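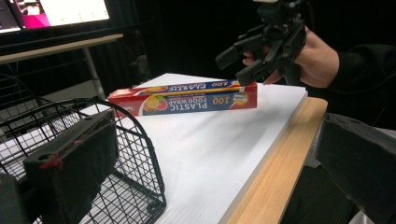 Food wrap and wire basket, kitchen worktable, Cardale building.

Pulevbridge Shared Kitchens
Kitchen Storage and Small Supplies: Inspection Checklist with Comments
Site: Cardale
Room: Kitchen 2
Form: 955
Date of inspection: 2022-05-26

Scope

This checklist covers the worktable, the open storage containers and the boxed wraps kept for general use. Refrigerators, ranges and the dishwashing area are inspected under separate forms. Each item is marked Satisfactory, Attention or Not Inspected. Comments are required for every item marked Attention and may be entered for any other item.

Section A. Worktable

A1. Work surface clean and free of food residue.
Satisfactory.

A2. Work surface lies flat and does not move when pressed at the corners.
Attention. The white surface sits slightly raised over the light wood along one side. Crumbs and liquid may collect in the gap. Lift and clean beneath it at the end of each session, and check again at the next inspection.

A3. Table edges smooth, with no splinters or sharp corners.
Satisfactory. The wooden edge is rounded. Run a dry cloth along the full length; any place where the cloth catches is to be reported.

A4. Table stable under normal load.
Satisfactory. Legs checked by hand. Feet level.

A5. Lighting over the work area adequate for cutting and label reading.
Satisfactory.

Section B. Boxed wraps

B1. Product remains in its original box, with the name legible.
Satisfactory. Plastic food wrap, marked 100. Do not transfer rolls to unmarked boxes.

B2. Cutting strip firmly attached and covered when the box is closed.
Satisfactory. Users are reminded to close the lid after each use. Boxes with a loose or bent strip must be taken out of service the same day and discarded with the strip taped over.

B3. Box dry and clean, with no softened corners.
Satisfactory. Cardboard that has been wet is not to be dried and returned to use.

B4. Wraps stored away from burners, ovens and other sources of heat.
Satisfactory. The minimum distance under house rules is 3 feet.

B5. Wraps returned to the assigned container after use.
Attention. The assigned container for boxed wraps is the black wire basket. Boxes left on the worktable take up preparation space and are easily splashed. When returning a box, place it in the basket along the longer side with the lid facing up. A box that is set in at an angle can tip the basket when it is carried, and should be laid down fully before the basket is lifted.

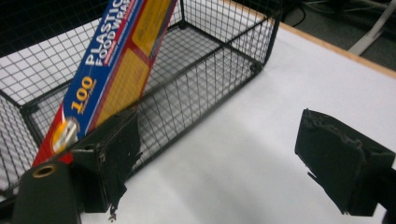

The same rule applies at Clollow, where baskets of this type are kept on a shelf. Heavy items are not to be placed on top of boxed wraps at either site.

Section C. Wire basket

C1. Wires intact, with no broken welds or exposed ends.
Satisfactory. Check the rim and the corners first, as these take the most strain.

C2. Coating sound, with no chips or rust.
Satisfactory. Wipe with a damp cloth and dry at once. Do not use steel wool.

C3. Base clean.
Satisfactory. Small particles pass through the mesh onto the surface beneath. Lift the basket and wipe under it whenever the table is cleaned.

C4. Basket used for dry goods and boxed supplies only.
Satisfactory. Knives, skewers and other pointed tools are not permitted in open mesh containers.

C5. Basket set back from the table edge.
Satisfactory. No part of the basket may extend past the edge of the table while the kitchen is open.

Section D. Floor around the table

D1. Walkway clear on all sides.
Satisfactory.

D2. Floor free of dropped film, torn wrap and packaging.
Satisfactory. Cut film is slippery underfoot and must be picked up immediately.

D3. Waste container within reach of the worktable.
Not Inspected. Container out for replacement; enter at follow-up.

Follow-up

Items A2 and B5 are to be corrected within 12 days of this inspection. Item D3 is to be entered on the follow-up sheet when the new container is in place. The full checklist will be repeated in November. Completed forms are kept at the James Street office and may be viewed there on request during opening hours.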